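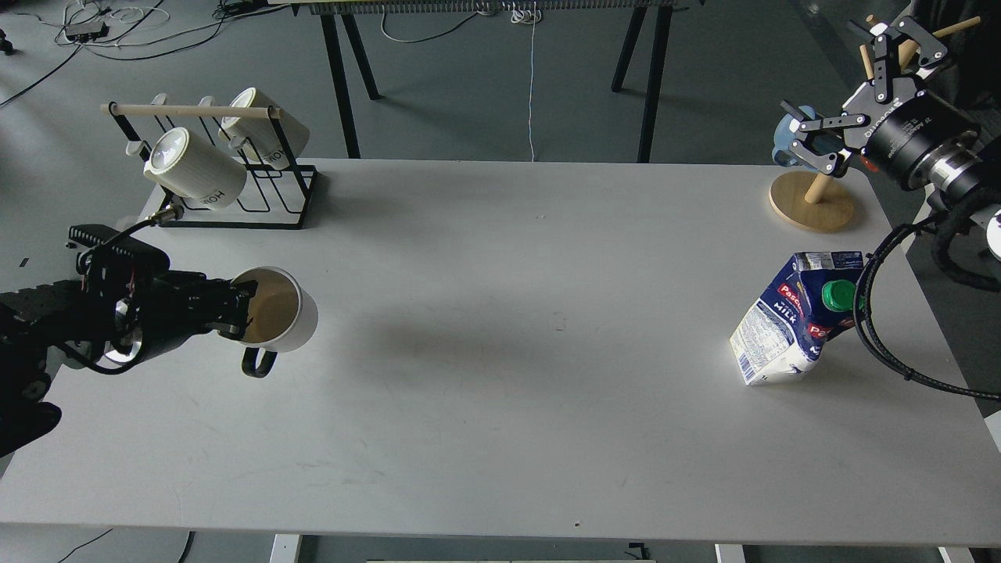
Re: [siteowners] Moving to a new address scheme without losing everybody

Last updated: August, 4:15 pm

Hello all,

I have been meaning to answer this one since it came in, and then we had family staying and the computer room turned back into a bedroom for a while, so please forgive the delay. I hope the original poster hasn't pressed the button yet. If you have, most of this still applies, you'll just be doing it in a different order and with a bit more coffee.

I'll quote the message first for those who joined lately:

> Hi everyone. I look after the website for a small garden
> society in Bratden. It has been running for nine years on
> software that has been patched so many times I'm scared to
> touch it, and we have finally decided to move it over to
> Lutard. The new site looks lovely and the members who have
> seen it are pleased.
>
> My trouble is the addresses. Every page on the old site ends
> in a number and .php, and in Lutard they will all be proper
> words, like /roses/pruning. I counted 761 pages on the old
> site. Do I really have to set up a redirect for every single
> one? A friend told me to just send everything to the new home
> page and people will find their way from there. Our hosting is
> with Ploler if that matters.
>
> Also, is it true that the search engines will forget us for
> six months? I've read that in two places now and it is keeping
> me up at night.
>
> Thanks for any help. I'm not a technical person, please go
> slowly.

Let me take the sleeping problem first! No, they won't forget you for six months. I have moved three sites now, one of them twice, and every time there was a dip, and every time it came back. The longest dip I had was on the Chin Valley site and I am fairly sure that was my own doing, as I'll explain further down. A few wobbly weeks is normal. Try not to look at the numbers every morning during that stretch. I did, and all it got me was a bad mood before breakfast.

Now the friend's idea of sending everything to the home page. I understand why people suggest it, it's one line in a file and you're finished by lunch. Please don't. Think of somebody who has bookmarked your page on black spot, or found a link to it on somebody else's blog. They click, they land on a home page with a picture of the summer show and a note about subscriptions, and they have no idea what happened. Some will hunt around. A lot of them will just leave. The search engines don't care for it much either -- when a great pile of different pages all point at one page that has nothing to do with them, they tend to treat the old pages as simply gone, and whatever good standing those pages had goes with them.

But you also don't have to write out 761 redirects by hand, so breathe easy there too. Here is how I went about it on the Chin Valley site, which was bigger than yours and in a much worse state.

First, get a full list of the old addresses. You say you counted them, so I'm guessing you have the list already, or something close to it. If you did it from the menu, do it again from the database or from a crawler, since the menu never shows everything. I found a whole section of old newsletters on ours that hadn't been linked from anywhere in years, and it turned out to be one of the most visited parts of the site. People were coming straight in from search and I had no clue. Put the list in a spreadsheet, one address to a row, in the first column.

Second, in the next column put how many visits each page had over the past year. Any stats package will give you that, and if you don't have one, Ploler keeps raw logs and there's a plain sort of report in the control panel under the traffic heading (at least there was when I was with them, it may have moved). Sort by that column, biggest at the top.

Then have a good look at it. What you'll most likely find is that a small number of pages do nearly all the work. On ours, 70 pages brought in nearly every visitor we had. Those are the ones you do by hand, carefully, one at a time, old address in the first column and the exact matching new address in the third. Put the kettle on and do them in a couple of sittings. It's dull but it isn't hard, and I rather enjoyed meeting some of the old pages again.

After those, look for patterns. If all your old plant profiles were in one folder and they're all in one folder on the new site with the same names, a single rule can cover the lot. Yours end in numbers, which makes that harder, I'm sorry to say, but Lutard can keep the old number as a hidden field when it imports a page. Look on the import screen for a checkbox about preserving the original ID. It is off to begin with!! I missed it the first time and had to run the whole import again. If you have it on, there is an export that gives you old number and new address side by side, and that's most of your spreadsheet filled in while you go and do something nicer.

Anything left over falls into two heaps. Pages that have a near relation on the new site can go to that relation: an old page on the spring outing can go to the outings section and nobody will mind. Pages that have no relation at all, and no visitors and nobody linking to them, can be let go. Let them show a "not found" page. That's an honest answer and the search engines understand it perfectly well. I let go of quite a few and have never had one letter about it.

Do spend an evening on the "not found" page itself, though. The one that comes with Lutard is a gray box with a number in it and it's a bit chilly. Ours now says sorry, we moved house, has a search box, and links to the five or six things people most often want. One of our readers wrote in to say how friendly it was, so somebody is seeing it.

A few things about the redirects proper, for going slowly.

Use the permanent kind, 301. There is a temporary kind, 302, and this is where I came unstuck with Chin Valley. The tool I used gave me the temporary kind unless told otherwise, and I never told it otherwise. For months the search engines politely kept the old addresses in their lists and waited for them to come back. Once I changed it, things sorted themselves out. So when you've put yours in, test one with any of the free header checkers and look for that 301.

Don't chain them. If you already have old redirects from some earlier tidy-up, point them at the final new address and skip the stop in between. Browsers will follow a chain for a while but it's slow, and it gets tangled when you try to change anything later.

Ploler does matter, a little. On their basic plan you put redirects in the control panel, and when I was there the form would only take 400 of them before it began refusing new ones, with an error that said nothing useful at all. I spent a whole evening thinking I'd typed something wrong. If you have more than that, ask support to let you use the .htaccess file directly. They were very decent about it with me and did it the same afternoon. Make a copy of the file before you touch it, and keep the copy on your own computer. A stray space in that file can take the whole site down, which sounds alarming, but you just put the copy back and you're up again.

Change your own links as well. All the links inside your pages, in the menu, in the footer of the newsletter email, on the society's social pages, should point at the new addresses directly. And if there are a few other sites that send you a lot of people -- a nursery, the county gardening page, whoever it might be -- drop them a friendly note with the new address. About half of mine never replied, but most of those changed the link anyway, bless them.

Once it's live, send in the new sitemap and then check the "not found" report every few days for the first month. You will have missed some, everybody does. Add them as they turn up.

And please leave the redirects in place. Somebody on this list asked last year when it's safe to take them out, and my own view is that I'd never bother. They cost nothing to keep. I still see visits arriving at addresses from two versions ago, some from printed leaflets I should think.

I have the spreadsheet I used, with the formula that turns the columns into lines for the .htaccess file. I'm happy to send it along, just write to me off the list, I don't think attachments come through here. It has some of my notes to myself down the side, which you can ignore.

Do let us know how the move goes, and I'd love to see the rose pages when they're up. We have a climber by the back door that has done nothing but sulk for two summers.

Warmly,
the Chin Valley webkeeper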